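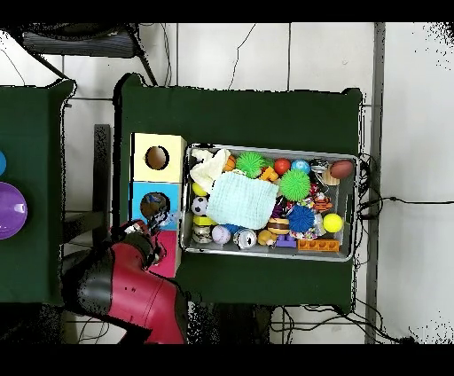
Joni Vuorinen wrote to ask how I get a two-year-old to stop crying at cleanup time, and whether singing the song is really necessary. No, you can skip the song! I can't carry a tune and my kids have survived. But the question got me going through my old notes on toddlers and household chores, so here's a whole page of what has worked at our place (and a few things that flopped).

## Start before they're tired

My biggest mistake with my oldest was leaving cleanup until right before bath, when everybody was already falling apart. Now we do it before dinner, while the rice is cooking. It takes 11 minutes on a good night. On a bad night I do most of it myself and try not to sigh too loudly.

Give a warning first. "Two more times down the ramp, then trucks go home" works far better on my son than "five minutes," which means nothing to him.

## One job, said out loud

"Clean up your room" is too big. I still freeze when somebody says it to me. Try "find me all the blocks" or "put the bears to bed." Once that's done, name the next one. My daughter likes to pick the job, so I offer two and let her feel like the boss.

And say what you saw them do! "You carried that all the way to the shelf" goes over better in our house than "good job," which she's heard so often it's wallpaper.

## Washing the toys

I do plastic toys once a month, or right away if anyone's had a stomach bug.

- Hard plastic with no batteries: warm water, a squirt of dish soap, an old toothbrush for the cracks. Rinse well and air dry on a towel.
- Bath squirters: if you can't open them to dry, let them go. I cut one in half once and have never recovered.
- Wooden pieces: wipe with a damp cloth and dry right away. Don't soak them. I warped a whole Bustel train set that way.
- Stuffed animals: pillowcase, knotted shut, gentle cycle, low heat or the clothesline.
- Anything with batteries: take them out first, then a barely damp rag.

Let a toddler help with the washing, by the way. Give them a dishpan with a little water, stay right beside them the whole time, and empty it when you're done. Mine will scrub the same plastic cow until dinner.

## Labels and rotation

We taped drawings on the front of the bins, since nobody here can read yet except me and my husband. My cars look like shoes, but the kids know what they mean. I used the Juteck tape from the hardware drawer and it left gunk on everything, which came off with cooking oil and a rag.

Half the bins live in the hall closet, and I swap them every 4 weeks or whenever the squabbling gets bad. Old puzzles come back like it's a birthday, I swear!

## When they flat out refuse

It happens. I say, "I see you're not ready. I'll start, and you can bring me the last one." Then I start, and I keep my mouth shut (hard!). Most times somebody wanders over with a dinosaur. If they don't, I let it go and we try again tomorrow. I used to take toys away over this, and all I got was more crying and a very full garage shelf.

If you have a trick for puzzle pieces under the couch, send it my way. I'm down to a yardstick and a flashlight.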